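Wendon Workshop List: Re: Hand drops thin cards

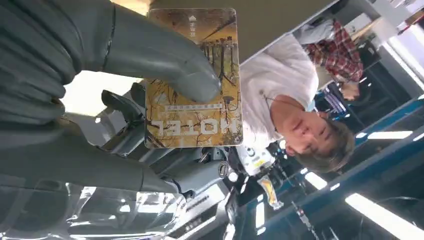

Page last modified: 23 February 2022

List home | Threads | Search | Join

By Hülya Kurtuluş
2 comments | 4 shares

Hello all,

thank you for the many answers to my first message. I reply to the one from Mrema below, as it was the most near to my problem.

> How thick is the thing you want to hold? With my own hand the
> fingertips met very well on a wooden block and very badly on
> anything flat. The tips are round, so on a card you have only a
> small point of contact and the card turns around it. Before you
> buy softer tips, try to pinch farther back, between the finger
> and the palm. Also, which closing speed do you use?
>
> Mrema

I tried this in the shared workshop. You can see the new grip in the picture, which comes from the small camera at the wrist and is upside down for me also on the screen. The card is a hotel key card with trees printed on it. It is now between the upper finger and the palm, and the tip of the finger lies over the middle of the card. Before, I wanted to hold it only by the corner, with two fingertips.

For the speed: I had the closing speed at 41 percent, and this was too much. The finger pushed the card away before the palm could support it. Now I use 30 percent and I stop the motor when the current rises. With this setting the card stayed in the hand in all my tries of last evening, but if a person pulls at it, it still turns a little. I do not know if this is from the finger or from the looseness in the wrist.

There is one disadvantage. The finger covers a part of the print, so the wrist camera does not see the whole card any more. I wanted to use the picture on the card to find its angle. Maybe the edges and the corners are enough. Has somebody done this with the Zuleck software? I found the edge detection in the menu, but the manual explains it in one sentence only.

Two more questions, if you permit:

1. Is it worth to glue a thin rubber on the inner side of the finger? The gray plastic is quite smooth. I am afraid that the rubber will come off at the joints.

2. The lamps of the ceiling come into the camera very bright, and the exposure jumps when the wrist rotates. I fixed the exposure by hand, but then the fingers became too dark. What values do you use?

I would like to have the hand ready for the open day at Rurulton in May, where it should take a card from a visitor and give it back. The giving back I did not start yet.

With kind regards,
Hülya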